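Workshop notebook, Kirncombe
January 2023

Pilling, again, and a bit on washing

I promised to write up the pilling work before it all slid out of my head, and I've put it off long enough that some of it has, so forgive the gaps. I'll put in what I have and Paweena can scribble over whatever I've got wrong.

The question, for anyone picking this book up cold, is why some of the jumpers and fleecy tops that come through the mending bench go bobbly again within a few weeks of being combed, and others behave themselves for a whole winter. We had always blamed the yarn. Short fibres, loosely spun, work their way up to the surface, catch on each other and roll into little balls. Fair enough, and I still think that's most of it. But Paweena Chaiyaporn has been saying for ages that our own washing was making things worse, and I have been saying for ages that it wasn't, and so we have finally sat down to it properly (with a great deal of tea).
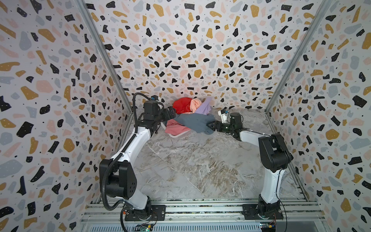 Garments in a heap on the marble-patterned top, terrazzo walls behind.

Everything was turned inside out before washing for the first half of the trial and left right side out for the second. Cool wash, gentle spin, 400 ml of the Leritum liquid made up to the weak strength. I know the bottle says stronger. I have never found that stronger does anything except leave a film you then spend the afternoon rinsing out, and the old Fukon machine is not a generous rinser at the best of times.

After each wash I cut nothing and combed nothing. I just laid each piece flat under the lamp and looked along it with my cheek nearly on the table, which is the only way I can see pills on dark wool, and gave it a mark for fuzz and a mark for bobbles. They are different things and we ought to stop writing them down as one! Fuzz is the loose halo of fibre standing up off the cloth. Bobbles are what it turns into when it's rubbed. A piece can be terribly fuzzy and have hardly a bobble on it, and that's the piece you want to catch, while a light brush will still sort it out.

Swatch 158 is the one to look at if you only look at one. It's the lambswool from the cardigan with the moth damage, and I cut it in half so both halves had the same life up to that point. The inside-out half came through with a little fuzz at the fold. The other half has bobbles all along one side, nice tight ones. Swatch 128 did nearly the opposite, and I have no idea why. It's a blend with a good bit of acrylic in it and it pilled on the inside and the outside alike, as if it simply wanted to. I've pinned both into the back of the book with their tickets.

We also did the rubbing test on the hand-cranked rig, the one my uncle made from a sewing machine treadle, up to 2,162 turns on the longest run. That is a silly number and I meant to stop at two thousand, but I was listening to the cricket.

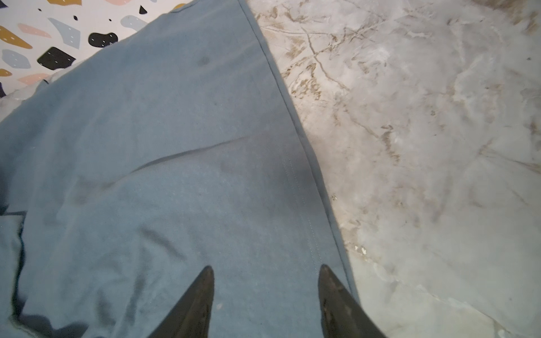 Crowding matters more than I'd have guessed. When the drum was packed tight the pieces rubbed against each other the whole way through and came out worse, whichever way out they'd been turned. With a half load there was much less in it. I'd been filling the Fukon to the door for years and feeling thrifty. So that is one to Paweena, and I have told her so in writing now, which she'll enjoy.

Combs next. The Smadi comb with the fine teeth lifts bobbles off smooth knits very neatly, but on anything with a brushed face it drags up fresh fibre and you are back where you began by the end of the month. For brushed cloth I've gone over to the small battery shaver, held almost flat, with the cloth resting on something firm and never stretched over a knee. Go with the nap first and then lightly across. Empty the little pot often. Mine jams when it's half full and then it starts to chew.

To do in February: the same wash with the mesh bags, one piece to a bag, and a half load each time. Ask at the wool shop about a longer-stapled yarn for the elbow patches. Find out where the good lamp bulb has gone. Also I'd like to try drying flat against drying on the rail — my feeling is that it makes no odds to the pilling but saves the shoulders, and I'd be glad to have it written down either way.

3 comments

Paweena: Thank you, I have read the paragraph about the Fukon aloud twice. On 128, check the ticket. I think it went through the tumble dryer at some point before we had it, and that might be your answer.

knitwit_jo: Do you find the shaver thins the cloth over time? My husband's elbows are nearly see-through and I'm wondering if I did that.

Old Tom: Mesh bags work a treat on socks. Never tried them on a jumper. Will be interested to see how you get on in the spring.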